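Search this manual
Enter a keyword or part number

Section 2: Setting up the Amaral blow-moulding station for small containers
By Gobnait Coughlan, Technical Documentation, Okside
May

This section applies to the Amaral station supplied with the Trurker extrusion head. It covers mould fitting, parison adjustment and the first trial run. The station may be set up only by persons who have completed the operator course at the Brundby works or an equivalent course approved by the site manager.

CAUTION: The die and the lower part of the extrusion head remain hot after the heaters have been switched off. Wear heat-resistant gloves and a face shield during steps 3 to 9.

Before starting

Check that the cooling water supply is open and that the compressed air gauge reads within the green band. Confirm that the mould number on the job card matches the number stamped on both mould halves. Mould halves from different sets must not be combined, even where the container size is the same.

Fitting the mould

1. Turn the mode switch to SET-UP. The clamp will now move only at reduced speed.
2. Open the clamp fully and fit the mechanical stop.
3. Lift the rear mould half into place with the hoist and tighten the fixing bolts by hand.
4. Repeat for the front half, then remove the mechanical stop and close the clamp slowly until the guide pins engage.
5. Tighten all bolts to 79 Nm, working diagonally.
6. Connect the cooling hoses. Blue couplings are for supply and red couplings are for return.

Note: If the guide pins do not engage freely, open the clamp and begin again from step 3. Do not use clamp pressure to force the halves together.
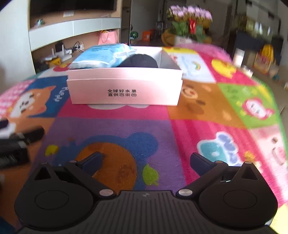 Adjusting the parison

7. Set the heating zones to the values on the job card and allow the head to soak for 150 minutes. The screw is locked during this period.
8. Start the screw at the lowest speed and extrude until the material runs clear and free of streaks.
9. Check that the parison hangs straight. If it curls, adjust the die centring screws by a quarter turn at a time, on the side towards which the parison bends.

Trial run

10. Close the guard and select SINGLE CYCLE.
11. Mould two containers and set them aside as scrap.
12. Mould a further container, allow it to cool and measure the wall thickness at the shoulder, the middle and the base. Enter the readings on the job card.
13. If the readings are within tolerance, select AUTOMATIC. Otherwise, return to step 9.

Note: Trimmed flash may be returned to the granulator only if it is clean and of the same colour as the current batch.

For faults shown on the display during the trial run, see the alarm list in the appendix.

Last updated: May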